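Clotaden CR-20 Cold-Pour Crack Sealer for Asphalt Lanes and Service Roads

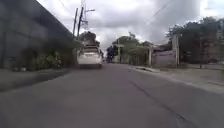

Clotaden CR-20 is a one-part, rubber-modified asphalt emulsion for sealing working and non-working cracks in existing asphalt pavement. It is supplied ready to use and poured at ambient temperature, with no melter or heated hose. The product is intended for narrow roads, access lanes, parking areas and private drives where the volume of work does not justify hot-applied material.

Item: CR-20
Type: Cold-pour crack sealer, self-leveling
Color: Black, brown when first poured
Container: 5-gallon pail with pour spout, or 1-gallon jug
Pails per pallet: 32
Storage: 40°F to 90°F, do not freeze
Page revised: 12 December 2020

Where It Is Used

A long single crack running along or diagonally across a lane is the usual case for CR-20. Cracks of this kind often start at a paving joint, a utility trench or the edge of an older patch, and they let water into the base well before the surrounding surface needs attention. Faint blotching and light surface wear on either side of the crack do not prevent sealing, provided the asphalt is firm underfoot and does not break up at the crack edge.

Suitable for:
Longitudinal, transverse and diagonal cracks from 1/8 inch to 3/4 inch wide
Joints between asphalt and a concrete sidewalk strip, curb or gutter
Edges of sound patches
Saw cuts no deeper than 2 inches, in two pours

Not suitable for:
Alligator cracking or areas that move under a wheel
Cracks wider than 3/4 inch without a filler (see Tanner Backer Sand)
Potholes and edge breaks
Concrete pavement joints
Surfaces with standing water or active seepage

Where the crack follows a settled trench, check the level on both sides with a straightedge. A step of more than 1/4 inch should be corrected with patching material before sealing. CR-20 will fill the gap but it is not a leveling course, and a pour built up against a step will be peeled off by traffic or a plow blade.

Physical Properties

Solids by weight: 65 percent minimum
Density: 8.7 lb per gallon
Application temperature, air and pavement: 50°F and rising
Tack-free at 70°F: 45 minutes
Open to foot traffic at 70°F: 2 hours
Open to vehicles at 70°F: 6 hours
Full cure: 21 days
Maximum pour depth per pass: 1 inch
Cleanup: water while wet, mineral spirits when cured

Drying times are for 50 percent relative humidity in direct light. Shade matters more than most buyers expect. A lane that runs beside a tall wall, a fence or dense planting may stay several degrees below the open side of the road and dry at half the speed. Take the pavement temperature at the coldest part of the run. Under heavy cloud, allow twice the listed time before opening to vehicles, and do not pour if rain is forecast within 8 hours.

Coverage

Coverage depends on width and depth. The figures below are for a crack of uniform section, filled flush, with no overband.

1/4 inch wide, 1/2 inch deep: 150 feet per gallon
3/8 inch wide, 1/2 inch deep: 100 feet per gallon
1/2 inch wide, 1/2 inch deep: 75 feet per gallon
1/2 inch wide, 1 inch deep: 37 feet per gallon

Actual cracks are never uniform. Add 15 percent for ordinary waste and up to 20 percent more where the crack branches. For overbanding at 2 inches wide, order by the area chart supplied with the Gerico applicator.

Preparation

Adhesion failure is nearly always a preparation failure. Sealer placed over silt or dead plant matter bonds to the loose material, and the strip lifts out in one piece during the first winter.

1. Cut back any growth hanging over the work. On lanes with a planted strip, trim shrubs far enough that wet leaves cannot touch the fresh pour.

2. Pull weeds from the crack with the root. Small plants along the sidewalk edge should be removed for the full length of the joint. Where herbicide is used, apply it at least one week ahead and let the residue dry.

3. Rake out the crack with a hooked tool or wire wheel to a depth of at least 1/2 inch. A router may be used on straight runs in sound asphalt.

4. Blow out the crack with dry compressed air or a backpack blower, working in one direction. Move the debris clear of the pavement so that passing vehicles do not carry it back.

5. Check for moisture. The crack walls should be dry and of even color. A slightly damp surface is acceptable in warm weather – free water is not.

6. For cracks deeper than 1 inch, place dry Tanner Backer Sand to within 1/2 inch of the surface and tamp lightly.

No primer is required on aged asphalt. On pavement less than one year old, make a test pour of 3 feet and examine it after full cure.

Application

Stir or invert the pail slowly for one minute. Do not shake, as trapped air will produce pinholes. Do not thin.

Pour from the spout or fill the Gerico pour pot. Start at the high end of the crack and keep the tip in contact with the pavement. Follow the crack through any curve at a steady pace and fill it slightly below flush on the first pass. The material will settle as water leaves it. A second pass can be made when the first is firm, normally after 4 hours at 70°F.

Strike off the excess with a V-shaped squeegee, leaving a band no wider than 2 inches and no thicker than 1/16 inch above the surface. Thick bands track under tires and can be felt by cyclists. On a longitudinal crack that lies in or near the wheel path, keep the finish flush and omit the band.

If the lane must reopen before the material is tack-free, dust the surface with dry Tanner Backer Sand. Apply the sand evenly and sweep the surplus after cure. Dusting reduces pickup but does not shorten the cure.

Working on a Narrow Lane

Most lanes treated with CR-20 have no painted lines and too little width for vehicles to pass a work area safely. Close the full width where a detour exists. Where it does not, treat the crack in short sections and hold traffic at each end until the section can be crossed. Plates or boards must not rest on fresh sealer.

Check overhead clearance before raising a truck bed or boom near utility lines. CR-20 itself is placed by hand at ground level and needs no lifting equipment beyond that used to unload the pallet.

Keep the product off concrete. Stains on a sidewalk strip can be rinsed while brown but not once the emulsion has turned black. Masking tape along the concrete edge is adequate for joints under 1/2 inch.

Pavement markings, if any are planned, can be applied over the sealer after full cure. Solvent-based paint may discolor.

Compatible Products

Tanner Backer Sand. Kiln-dried, washed, 50 lb bag. Used for deep cracks and for dusting.

Gerico Pour Pot GP-2. Steel, 2-gallon capacity, with a hand-operated valve and interchangeable tips of 1/4 inch and 1/2 inch. Drain and rinse at every break longer than 20 minutes.

Gerico V-Squeegee. 60-inch handle, replaceable rubber blade. Blades are sold in pairs.

Pundetti Hook Rake. Forged head for cleaning cracks from 1/4 inch wide. The Pundetti head also fits the handle of the V-Squeegee.

Clotaden CR-20 may be covered with a water-based sealcoat after full cure. Slight reflection of the crack line through the coating is normal and is not a defect.

Inspection and Maintenance

Inspect the sealed crack in May, when winter movement is complete, and again before the first frost. Look for separation along one wall, which indicates movement beyond the rating of the product, and for sunken sections, which indicate settlement of the sand or an underfilled pour. Sunken sections can be topped up after brushing. Separated sections should be raked out and poured again.

The rated movement is 15 percent of crack width. In the Clotaden cycle test, samples were opened and closed 1,005 times at 32°F with no loss of bond. Test panels were 1/2 inch wide on clean asphalt blocks, and field results will vary with preparation and base condition.

Storage and Handling

Keep pails upright and closed. Shelf life is 12 months unopened. A skin may form in a part-used pail and should be lifted out whole, not stirred in. Material that has frozen will look curdled and must be discarded – it cannot be recovered by warming.

Wear gloves and eye protection. Keep out of drains. Dried residue may be disposed of as ordinary construction waste where local rules allow.

Ordering

CR-20-5: 5-gallon pail
CR-20-1: 1-gallon jug, case of four
CR-20-P: full pallet, 5-gallon pails
GP-2: Gerico Pour Pot
TBS-50: Tanner Backer Sand, 50 lb

Pallet orders ship by freight and require a forklift or liftgate at delivery. Freeze-protected shipping is added automatically to northern destinations in the cold season. Opened pails are not returnable.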